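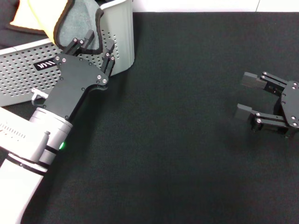 Gray-green cloth with the dark piped edge, at the rim of the light gray bin.

Kendley Textile Reuse Project: What I Learned From a Bin of Cloth

When I signed up for the reuse project I figured I'd be sewing. I had a whole tote bag idea planned out (with pockets!). What I got was the sorting and storage part, and I'll admit I sulked for a day or so. Then January came, I started going through the fabric the Kendley workshop had been hanging on to, and I got way more into it than I expected.

My question was pretty simple: if you keep donated cloth in open bins, how do you put it away so the next person can find what they want without dumping everything out? I had 675 grams of fabric to work with to start, which sounds like nothing until you try to fold the thick stuff. Thin cotton behaves itself. Thick cloth with piping has its own ideas about where the crease should go, and the piping is the worst part, because it's stiffer than the cloth next to it and kind of springs back at you.

I tried three ways of putting things away. First was flat folding, like you'd do with towels. Second was rolling, which I got from a packing guide by a little home storage outfit called Prunance. Third was what I called the drop, meaning you let the cloth fall in the bin however it wants and walk away. I know the drop sounds like cheating! But it's how most people in my house treat a blanket, so I wanted it in there for comparison.

Flat folding looked the best right after I did it. The trouble came when I pulled a piece from the bottom and the whole stack came up with it, so then I was refolding everything on top. Rolling was slower to do but a lot nicer to live with, and you can see the end of each roll from above. The drop was fast and I hated it by the second afternoon.
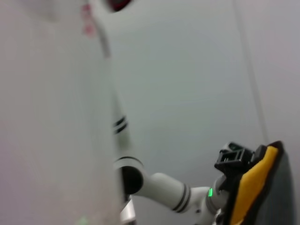
Color turned out to matter more than I'd planned for. A cloth can be one color on the outside and something totally different when a corner flips over, and if you sort by whichever side you saw first, you end up with the same kind of fabric in two places. I did exactly that and had to redo my labels. My new rule is to open up a corner before deciding, then write both colors on the tag. The tags are plain Cikik card ones with a string, and they hold up fine as long as you don't tie them through the piping.

For the write-up I used the Shehu worksheet from class, which asks for four things: ease of putting away, ease of finding, how it looks after a week, and would you do it again. Rolling won on finding and on doing it again. Flat folding won on looks for the first day and then dropped off. The drop won on putting away, obviously, and lost everything else.

If I had more time I'd try a shallower bin, because reaching past the rim was annoying with the bigger pieces and I kept dragging the edges over the side. I'd also like to try rolling with the piped edge on the outside. I only thought of it on my last afternoon and got one piece done before I had to clean up.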